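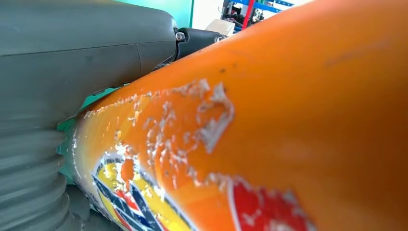
Household products are best kept in the containers in which they were sold, and the printed matter on those containers should remain legible for as long as any of the contents are left. In many homes the product outlasts its label. Printing on plastic suffers from handling, from sunlight, from drips running down the side and from being pushed in and out of a crowded cupboard. An orange container on which the surface has begun to lift in white flakes, with the colored printing partly worn along the same area, has reached the stage at which a replacement label should be made. The name of the product should be copied out while it can still be read. Residents who wait until the following season commonly find that the directions have become guesswork.

The advice on this page covers bottles, tubs and jars used in the kitchen, the laundry and the home workshop. It replaces our earlier leaflet 3511, copies of which may be recycled.

Taking stock of a cupboard

Work on one shelf at a time. Remove everything, wipe the shelf with warm water and a little dish soap, and allow it to dry before anything is returned. Stand the containers on newspaper or a washable mat. Sort them into those with a sound label, those with a damaged label and those with none.

Containers with a sound label may go back at once. Turn the front of the label outward. Where two part-used bottles of the same product are found, place the older one in front and use it first. Do not pour one into the other, even when they carry the same name. Manufacturers alter their recipes from time to time, and the directions on the second bottle may differ from those on the first.

Containers with no label at all, whose contents no member of the household can identify with certainty, should be treated as waste. They should not be opened and smelled. Set them upright in a plastic tub with a lid, mark the tub "unknown," and keep it out of reach of children and animals until it can be taken to a collection point.

Making a replacement label

A replacement label need not be elaborate. It should give the full name of the product as printed by the maker, what it is used for, any warning that appeared on the original, and the month of purchase if this is known. Copy warnings word for word. A shortened warning tends to lose the part that matters, such as the instruction not to mix the product with bleach.

Use a pencil or a permanent marker. Ballpoint ink fades quickly near a window and runs when damp. Plain white paper, fixed on all sides with clear packing tape, will last well on a straight-sided bottle. On a tapered bottle the tape will wrinkle; two narrow strips laid side by side give a flatter result than a single wide one.

Prepare the surface before the new label is applied. Close the cap firmly. Wipe the container with a barely damp cloth and dry it. Loose flakes may be lifted away with the edge of an old plastic card, but any part of the original printing that still holds should be left where it is. Place the new label over a bare or damaged area and leave the surviving text uncovered. Solvents should not be used for this purpose on a container that still holds product. 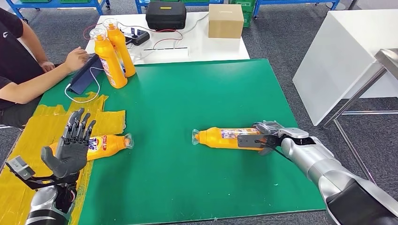 The tape should overlap itself by the width of a finger. Smooth it from the middle outward with a folded cloth and leave the container at room temperature overnight before returning it to a cold garage or a damp basement.

For small containers, on which a label of useful size will not fit, a tie-on tag is preferable. Cut the tag from a stiff plastic lid, punch one hole, and fasten it around the neck with string. Tags are also suitable for oil cans and anything else with a permanently greasy surface.

Removing a label from an empty container

Empty food jars are often wanted for screws, buttons or dry goods, and the old label must then come off completely. Fill the jar with hot tap water, screw on the lid and let it stand for half an hour. Peel from one corner. Paper that remains can be softened in a basin of warm water with a spoonful of baking soda. Gum left behind after the paper has gone will generally yield to a little cooking oil, rubbed in with a fingertip and left for ten minutes, followed by a wash in soapy water.

Only containers that previously held food should be reused for food. A bottle that has held detergent, polish, fertilizer or paint is never suitable, however thoroughly it has been rinsed. The reverse also applies: do not decant cleaning products into drink bottles or food jars, even for a single afternoon.

Printing that has been applied directly to plastic, without a separate label, is seldom worth removing. Scrubbing will dull the surface and leave scratches that hold dirt. Cover it with a plain label instead, or choose another container.

Storage after labeling

Keep liquids below powders. Stand bottles in a shallow tray so that a leak is contained and can be seen. Check caps and seals every 6 months; the first week of May and the first week of November are convenient. A cap that has cracked should not be exchanged for one from another product unless it closes fully and has a child-resistant fitting wherever the original had one.

Heat shortens the life of labels and contents alike. Shelves above a stove, beside a water heater or in direct sun should be given over to tools and cloths. Aerosol cans require a cool place in every case.

Workshop users should store wood glue, fillers and touch-up paint where they will not freeze. Frozen glue may look normal after thawing and still fail to hold. Try it on two scraps of wood and leave them clamped until the next day.

Collection of unwanted products

The Gusitz Household Advisory Office receives unidentified and unwanted household products at its counter on Kuvach Street between 9 a.m. and noon. Containers must be closed and upright. Each household may bring up to 300 ounces in one visit. Larger quantities are handled by the Meléndez Road depot, and an appointment is required. Fuel, ammunition and medicines are not accepted at either address.

Printed label sheets are available at the counter without charge. They are supplied with a clear film that folds down over the writing, and fit most bottles of ordinary size.

Home | Kitchen | Laundry | Workshop | Garden | Seasonal Notes | Leaflets

Reader comments (4)

The tip about two narrow strips on a tapered bottle worked on my dish soap refills. I had given up on wide tape years ago. Will the label sheets be offered in a smaller size too?

Reply from the Advisory Office: A smaller sheet is under consideration. Until it is available, we suggest cutting the present sheet in half before removing the backing.

Baking soda did nothing on an olive jar I have. The oil took the gum off but I needed three goes at it. Maybe mention that some brands use a tougher glue.

Please note the depot entrance has moved to the side street, there's a sign but you only see it coming from the north. I drove past twice with a trunk full of old paint.

Contact: Gusitz Household Advisory Office, Kuvach Street, extension 2877 | Copyright Gusitz Household Advisory Office. All rights reserved. | Back to top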